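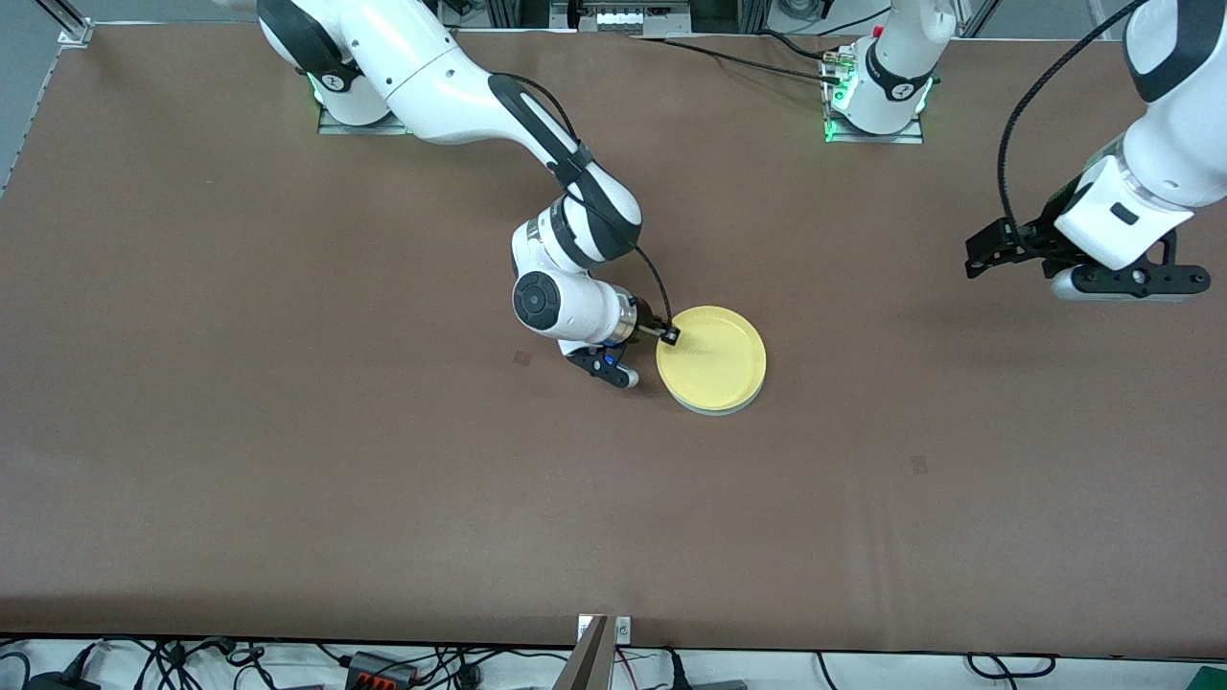 2026-03-26

What a day on the internet! I meant to go to bed early and instead I've been glued to the Skulemden business since teatime, with a cup of tea going cold and my phone plugged in on the arm of the sofa.

So, for future me, who will have forgotten all of it: Skulemden (the masked synth duo, the ones I saw twice in one week) put up a post this morning saying their new single was "out now, everywhere". It was out on Prirum and nowhere else. Within the hour the replies were full of people who'd never heard of Prirum, then people who had and couldn't log in, and then the Prirum account itself turned up and answered with a single shrug emoji. A shrug! I laughed so much I had to put the phone down.

After that it went properly mad. Somebody worked out that the shrug came from the band's own login, which means they've been running the Prirum account all along, and by lunch there were 2813 replies under it. I read far more of them than I'd admit to at work. The best ones were from the Endness fans, who are convinced it's all a tease for a joint tour and have made a map. I love the map. It has a ferry on it.

I posted my own theory (the shrug is the album title) and it got 367 likes, easily the most I've ever had – my usual is 8, on a good day, and one of those is my cousin. I keep refreshing it like a teenager. Someone asked if I was "an insider" and I was thrilled for a full ten minutes before I wrote back and said no, I work in Sales.

The song, by the way, is brilliant. Big daft chorus, a handclap bit in the middle, and then it just stops dead. I've had it on repeat through the washing up and both lots of ironing.

Must remember to cancel the Prirum trial before it starts charging. Also ring the dentist, and find out whether the ferry on the map is a real ferry.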